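OK so I said I'd do a thread on quitting sugar in my coffee and then I got sidetracked, so you're getting a thread on moving to a small town instead. Coffee may come up. Settle in.

We've been in Illberg since January. Before that I lived my whole adult life in apartments where I could hear the neighbors sneeze. Now the loudest thing at night is the freight train, and I've started sleeping right through it, which I never thought I'd say!

First thing I had to learn: stores close. Like, close close. The hardware store shuts at noon on Saturday and that's it till Monday. I spent one whole weekend with a bathroom door that wouldn't latch (we used a chair).

Population sign on the way in says 1,945. I wonder a lot about when they last changed it. Do they come out with a little ladder when somebody has a baby?

Second thing: the wave. You wave at every car. I was a non-waver for the first couple of weeks and I think people assumed I was mad about something. Now I wave at everybody, including a guy who was only fixing his sun visor.

Groceries are fine. Better than fine for potatoes, terrible for anything green after Thursday. The truck comes Tuesday and Friday and you learn to shop the morning after, when they've had time to put everything out.

I miss Thai food so much. I'm just going to put that out there and move on.

There IS one place to eat lunch on a weekday, though, and it's Manzano, and I'd go to the mat for it. Noodle soup, good bread, and they'll let you sit there with a library book till they need the chairs. They also do pie but you have to ask.

All this talk about food and I'm hungry again.

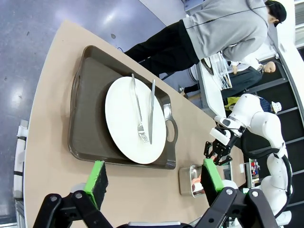 Big plate, handy tray. My kind of lunch gear.

Back to the town stuff. A few of you asked about the house. It's old, it's drafty, I love it. The previous owners left us a piano in the basement that's definitely bigger than the basement stairs. I have so many questions.

Heating is by oil, and I did not know that meant a truck shows up with a hose. I watched the whole first delivery from the window like it was a parade.

Internet! Everyone asks. There are 2 companies, Jonurico and the other one, and everybody in town has very strong feelings about which is worse. We went with Jonurico. It's good in the mornings and goes to pieces right around dinner, so I do all my uploading before breakfast now like some kind of farmer.

Work has been okay. I was scared I'd feel cut off doing everything remotely but I talk to my team more than I used to when we sat in the same room. Nobody ever came over to my desk anyway, it was next to the printer. 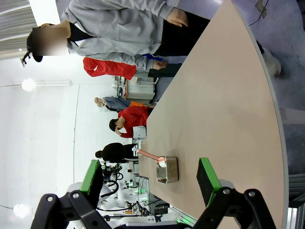 The part I didn't expect was how long it takes to make friends. People are super nice right away, they'll pull your car out of a ditch (ask me how I know), but getting from there to "come over for dinner" took us till summer.

What finally did it was the Florkitz. It's the walking club, and no, I can't find anyone who'll tell me where the name comes from. They go out every other Sunday, 4 miles or so they claim, and then everybody stands in the parking lot talking for longer than the walk took.

Go to the parking lot part even if you skip the walk. I've done that. They made fun of me and then gave me zucchini.

Would I do it again? Yeah. I'd bring better boots and I'd measure the couch first, but yeah.

If you're thinking about a move like this, ask me stuff! I'll answer tomorrow morning, before the internet gets cranky. And somebody please remind me I still owe you the coffee thread.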